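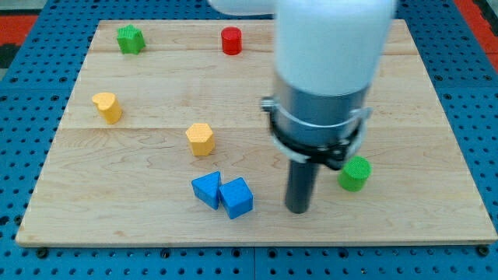 Sławomir Adamczyk wrote in to ask why the Stalach cell was kept out of service for 3 days over a fault that cleared after a restart. The question is a fair one.

The arm stopped on a force limit at cycle 1,599 of the block-sorting trial. The log showed that the limit had been raised in February for a separate test and was never restored. The stop therefore came later than it should have. No one was hurt.

A restart does not correct a wrong setting. The limit has been returned to its earlier value, and the cell will complete 600 cycles under supervision before it is released for normal use.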